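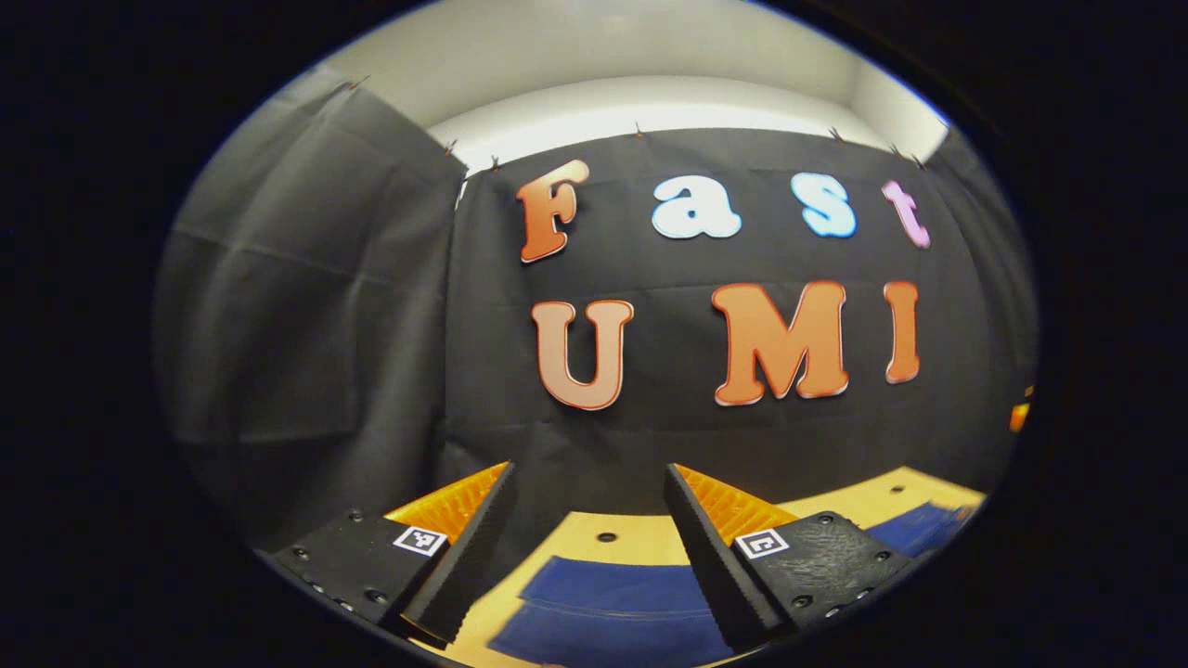
*Letters up, curtain creased, spacing open to interpretation.*

I have strong feelings about letter spacing. I've had them since I painted HILTIMBY PLANT SALE on a bedsheet one April and ran out of sheet at the second L, so the neighbourhood was invited to a HILTIMBY PLANT SAL. People still came. One of them asked for Sal.

So I can't look at the booth without wanting to shuffle that M along a bit. The "Fast" is fine. The "UMI" has a gap after the U that you could park a pram in, and then the M and the I huddle together as though they've had words with it. I noticed it once and now it's all I see. My eye goes straight past the orange and the rather nice light blue s and lands in the hole.

Anyway, I've been reading up on pinning, with a booth of my own to dress for the Marikar craft weekend, and my notes so far are as follows.

**Cloth.** Black is the right answer and I resent it. Everything shows up beautifully against it, including every fold from the packet. I bought mine from Diltelach for £38, and it came squashed into a bag the size of a loaf. The instructions say creases "will relax with hanging". Mine has been hanging in the spare room for 7 nights and is as tense as ever. I have tried the iron (shiny patch), the shower trick (damp spare room) and the hair dryer, which did nothing but was quite cosy.

**Clips.** Small dark ones along the top, and more of them than you think. I bought a tub of 100 and felt ridiculous until I'd used up a good handful on one curtain and it was still sagging in the middle like an old mattress. Put a couple near each corner where two bits of cloth meet, or you get a slit of daylight and people peer through it at your sandwiches.

**Letters.** Big and fat. Thin elegant ones vanish from across a hall. I like a pale outline too, it makes an orange letter look properly finished. My own are cut from card with a craft knife that I should have thrown out years ago, and the S is best viewed from a distance, or by someone kind.

**Spacing.** Lay the whole word out on the floor first. Then measure from the middle outwards. Then stand on a chair and squint. I did all this for CLALTBERG CANDLES and the second row still came out leaning towards the door.

The cloth is 377 centimetres wide, by the way, and the booth is not. The surplus is currently folded behind the left-hand side with a bulldog clip on it, and I'm off to have another go with the iron, on low this time, through a tea towel.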